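Recogida de demostraciones con pinza de mano

Enciclopedia abierta de Triltlow · Robótica · Aprendizaje a partir de ejemplos
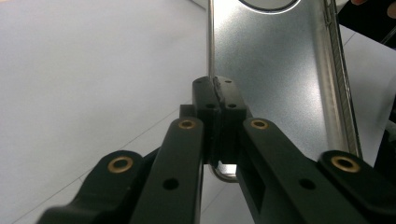
Pinza de dos dedos sujetando una varilla metálica fina, junto a una bandeja o cazuela plateada.

La recogida de demostraciones con pinza de mano es una forma de reunir ejemplos para que un sistema aprenda a manipular objetos. Una persona lleva la pinza, hace la tarea con ella y una cámara montada en la propia herramienta lo va grabando todo. Llevo bastante tiempo metida en esto (empecé en Cedis, etiquetando vídeos de otros) y me pidieron que escribiera la entrada, así que la cuento como la cuento siempre, con un café delante.

Cómo se trabaja

Cada intento completo se llama episodio. Empieza con la pinza abierta, lejos del objeto, y acaba cuando la tarea está hecha y la mano se retira. En Cedis una sesión normal son 100 episodios, y os aseguro que hacia el final la muñeca se queja. En el proyecto Wyss los hacíamos en tandas de 19, con descanso entre una y otra, ¡y se notaba muchísimo en la calidad!

Lo que más cuesta al principio es moverse despacio sin parecer que dudas. Si te paras a pensar a medio camino, el modelo también aprende esa parada, y luego ves al robot quedarse quieto en el mismo sitio y sabes perfectamente de quién es la culpa.

Objetos finos y metálicos

Mi parte favorita, y la más pesada. Un alambre doblado ofrece muy poca superficie a los dedos, y los dos bloques tienen que cerrarse justo encima del tramo recto. Si detrás hay metal del mismo tono, como en la fotografía, la varilla casi se pierde sobre el fondo. Para la colección Risex grabamos 135 episodios solo con asas y varillas, cambiando cada vez el ángulo de entrada. Yo habría grabado más, pero se acabó el turno.

También conviene variar la mesa y la luz. El primer lote de Risex se hizo entero sobre la misma superficie, y hubo que volver en noviembre a repetir una parte con fondos distintos.

Qué se descarta

Se quitan los episodios en los que la cámara pierde la posición, los que se cortan antes de soltar el objeto y los que llevan una corrección brusca. En la última revisión que hice cayeron 11, casi todos por movimientos demasiado rápidos. Los fallos recuperados con calma (se resbala la pieza, vuelves, la agarras otra vez) yo los guardo siempre en una carpeta aparte. Hay compañeros que los borran, y seguimos discutiéndolo.

Véase también: teleoperación, aprendizaje por imitación, calibración de cámaras.

Última modificación: 23 de mayo de 2018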